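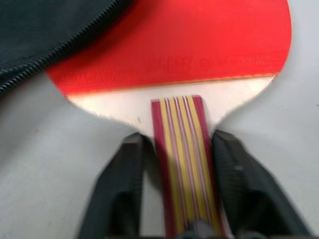
Amparo Figueroa asked us, the first time she came through the door, whether a robot that can squeeze a handle can also refuse to let go of it. Good question! It can, and ours did, and that's pretty much how this company got going, so I'm going to tell it on the page where other companies put their mission statement.

I started Kiron in a rented unit in Gevoldale with one arm, two desks and a contract to teach the arm to handle sporting goods. Paddles, mostly, and the zip cases they come in. You'd think a table tennis paddle would be easy (flat part, handle, done) but the handle flares and the case is floppy and the zipper catches on things. We loved it. We still do paddles every week.

Then one Friday, a little after 4 in the afternoon, the gripper closed on a handle and stayed closed. I hit pause on the tablet. The arm paused, all right, and then it picked up again with the fingers still clamped, and it pulled the paddle, the case and very nearly my sleeve toward the edge of the table. I had my hand in there to free the zipper. I got it out, the red button got pushed, and I went and sat in my car for a while.

What went wrong was boring. The pause on the tablet only told the arm to wait for its next message, and the gripper had its own little controller that had lost its connection and kept holding its last command. When the connection came back, so did the motion. I had written that part myself, and I had tested it with the gripper open every single time. The log had 1,862 clean grasps in it before that one, and I'd been bragging about the number at lunch.

So we quit doing contract work for most of that winter and rebuilt the stop. Our release board is called the Konau and it does a small job: if the arm and the gripper disagree about what's going on, the power to move goes away and somebody has to walk over and reset it by hand. No restart from a tablet. The first version dropped things constantly — up to nine paddles in a morning — and my partner Vigfúsdóttir put carpet scraps down on the floor. We ran 2,702 forced disconnects on the version we ship now, fingers closed on a handle for all of them, and we kept the list of the ones that failed. Ask and we'll send it to you.

These days we're a team of seven. We still teach arms to pick things up, but more of the calls we get are from shops where something jerked, stuck or started up on its own, and they'd like a stranger to look at it. Bring us the log if you have it, and please don't clear the fault first!

The shop's on the back side of the building, by the loading dock. Mornings are best, and the bell doesn't work, so knock.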